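Stostmont Reading Room to Open Its Doors on Evenings, With a New Tea Counter and a Longer Table

For release 18 Sep 2019

STOSTMONT – The Stostmont Reading Room, which has lent books, newspapers and a warm seat to the people of this town for longer than most of us can remember, is very happy to announce that it will begin staying open in the evenings this fall, until nine o'clock, with the lights on and the kettle going. The change comes after two years of asking, planning, saving up and (it must be said) a fair amount of arguing over chairs.

The longer hours are made possible by a gift from Dirna, the family-owned tea and grocery business on Ginting Street, which is also supplying the new tea counter at the back of the main room. Visitors will be able to buy a pot of tea for themselves or for the whole table, and to drink it while they read, something the old house rules never allowed. The rules have been rewritten for the purpose and now run to a single page, down from six.

"I grew up doing my homework in this building, and at half past five somebody would come and tap on the desk, and home you went, whether you had finished your chapter or not," said Nithin Palaniappan, director of the Reading Room. "A lot of our neighbors don't even leave work until half past five. They pay for this place the same as everyone else, and I have wanted for a long time to be able to tell them to come on in, sit down and stay a while."

The Reading Room currently has seats for 100 people across the main room and the upstairs gallery. A further 30 places are being added at the Long Table, a name that members have been using for the shared table by the north windows and that has now, after a friendly vote at the August meeting, been made official. The Long Table is meant for anyone who likes a bit of company with their reading: newspaper people, crossword people, students with notes spread in every direction, and parents with one eye on a picture book and the other on the time. Quiet readers need not worry. The gallery will stay silent in the evenings just as it does in the daytime, and the tea will stay downstairs.

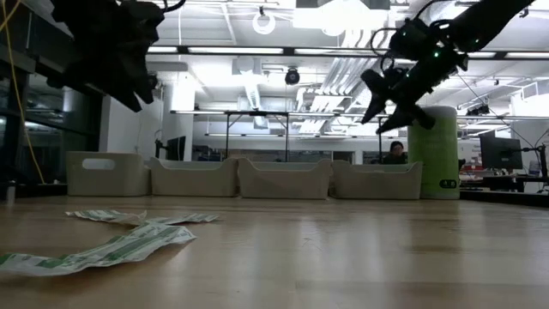 Page last changed: 18 September, 4:40 p.m.

The evening program will start gently. For the first few weeks there will be nothing on the calendar at all apart from the open doors, so that regulars and newcomers can find their favorite corners and the staff can get used to closing up in the dark. After that, the Reading Room plans to bring back three things that older members have been asking after for years.

The first is the read-aloud hour, in which one person reads and everyone else is free to knit, mend, sketch or simply shut their eyes. Anybody may sign up to read, and anything may be read so long as it is fit for mixed company and can be brought to a decent stopping place inside the hour. Past favorites have included sea stories, seed catalogs, a very long poem about a goose, and letters home from people who left Stostmont and were sorry about the weather wherever they ended up.

The second is the letter-writing table, with paper, envelopes and pens laid out for those who owe somebody a letter and have been putting it off. Stamps will be sold at the front desk at face value. Help will be on hand for anyone who finds writing difficult, or who needs to answer an official letter and would like a second pair of eyes on it before it goes in the mail. That help is free, it is private, and no appointment is needed.

The third is the swap shelf. Bring a book you have finished with, take one you haven't started. Cookbooks, mysteries and children's books tend to go fastest. Encyclopedias, we are sorry to say, tend not to go at all, and we would ask kindly that they not be left on the front steps overnight.

Chandrasekhar Rai, who runs Dirna, said the gift came about through a conversation across his own shop counter. "One of our customers told me she had read half a novel standing up in our doorway while she waited for her bus, because the Reading Room had already closed," he said. "I felt bad about the doorway, and I felt bad about the novel. So I walked over the next morning and asked what it would take to keep the lights on a few more hours. Nithin had the sums ready in a drawer. I think he had been keeping them there for somebody like me to come along."

Dirna's support will cover heating, lighting and evening staff for the first two years. Money taken at the tea counter will go back into the Reading Room and will be spent first on large-print books, which are always the most asked for and always the soonest worn out. The tea list will be short to begin with: a plain black tea, a green tea, a ginger tea for cold nights, and something without caffeine for those who intend to sleep. Cakes are being discussed.

Some small building work has gone along with all this. The radiators in the main room have been bled and painted, the draft under the side door has been dealt with at last, and the reading lamps in the gallery have been rewired so that each can be switched on from its own seat. The Dradis Room, on the ground floor behind the front desk, has been given new shelves for the local history collection, which had been living in boxes. That collection now holds 152 bound volumes of town newspapers, along with maps, school registers and a good many photographs still waiting for someone to put names to the faces. Anyone who thinks they might recognize a grandmother is warmly invited to come and look. Items from the Dradis Room cannot be borrowed, but they may be read at any time during opening hours, and copies can be made for a small fee.

Membership remains free to everyone who lives, works or goes to school in Stostmont. Joining takes a few minutes at the front desk and calls for one piece of mail with your name and address on it, or a note from your school or employer. Visitors from out of town may use the rooms as guests and are very welcome to the tea. Children under twelve should have a grown-up with them after six o'clock.

There is a ramp to the left of the main steps, and the elevator to the gallery is working again. Bicycles may be left in the rack on the Ginting Street side. Drivers should know that the small parking lot fills up quickly and that the street is usually the better bet once the shops have shut.

"People keep asking me what sort of grand opening we are having," Mr. Palaniappan said. "We'll put the lamps on, we'll fill the kettle, and I'll be at the door saying good evening. If you've never been in before, come and say good evening back, and I'll show you where the mysteries are."

About the Stostmont Reading Room

The Stostmont Reading Room is a free public reading room and lending library, supported by its members and by local gifts. It keeps a general collection for adults and children, daily newspapers, and the local history collection in the Dradis Room.

Press contact

Nithin Palaniappan, Director, Stostmont Reading Room. Inquiries may be left at the front desk during opening hours. Members of the press who would like to visit before the evening hours begin are asked to let the desk know a day ahead so that a pot can be put on.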